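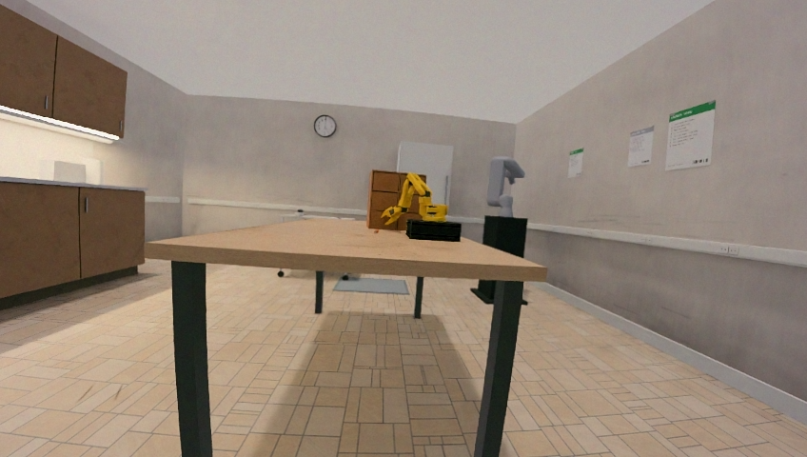 The question put to the Sukbridge Institute that August was whether a result obtained in a rendered room could be relied upon in a real one. The method had been approved the previous year under the name Okora. A controller was to be trained entirely in simulation and then tested, without adjustment, on the physical bench at Tanui. Macarena Farías had been engaged to build the rendered room, and she had built it with more care than her contract required. The yellow arm stood near the far end of the long table with its gripper held above a small reddish-orange object, and around it she had supplied everything a working room might contain, down to the scuff marks on the wall and the three paper notices.

The controller completed 1000 trials in that room and failed in 29 of them. The Institute considered this a satisfactory result. A draft statement was prepared, and the file was passed to Flor Cáceres, whose signature was needed before any figure could leave the building.

Ms Cáceres did not sign. She returned the file with a single sentence in the margin: "Please advise what the arm is looking at."

Ms Farías read this as a request for camera settings and supplied them. The file came back the next morning with the same sentence, underlined.

It should be recorded that relations between the two women had until then been correct. They had shared an office wall for several years and had spoken mainly about the heating. Ms Farías now went next door and asked, with some force, what was wanted of her.

"Your arm finds the object," said Ms Cáceres. "I should like to know how. Take something away and see if it still can."

"Take what away?"

"I have no view on that. Start with the things you think don't matter."

The method used from that point was a simple one, and it was later written into the Institute's procedures. The full set of trials was repeated with one item of the room removed each time. Ms Farías began with the mat on the floor, and the score did not move. She removed the wall clock and then the cabinet behind the arm. Both runs came back much like the first. Each took a full night on the Urar machines, and she formed the habit of arriving before the cleaners so that she could read the log alone.

On the morning after she removed the three notices from the right wall, she read the log twice and then sat for a time with her coat on. The controller had failed in 90 per cent of its trials. It had reached down, again and again, with complete assurance, to a place beside the object, and had closed its fingers on nothing.

She knew the notices well. She had drawn them late one evening, giving them green and grey-lilac headers and lines of text too small to read, for no better reason than that the wall had looked bare. In every trial the object's position had been varied, and in every trial, through an error in her own code, the notices had shifted very slightly with it. The arm had learned to read the wall.

"I can correct it by Friday's – by the end of the week," she told Ms Cáceres. "Nobody outside need be troubled with it."

"Is that what you propose to write?"

"No," said Ms Farías, after a moment. "I suppose it isn't."

The original statement was withdrawn. In its place the Institute issued a report of two pages, in which the error was described in full and the first score was given beside the second. The code was corrected and the controller was trained again with the notices fixed in their places. Its new score was lower than the first, and it held when the wall was stripped bare. The bench trials at Tanui were then allowed to proceed.

Both women travelled up to observe them. The physical room had been fitted out by people who had never seen the rendered one, and its walls were painted a plain cream. Ms Farías stood inside the door and looked for some time at the one to her right.

"You may put something up, if you wish," said Ms Cáceres, and opened her folder to the first sheet.

The technician asked whether they were ready to begin. Ms Farías said that she would like a sheet of paper and some tape, and that the first trial should be entered in the log as having been run with a notice on the wall.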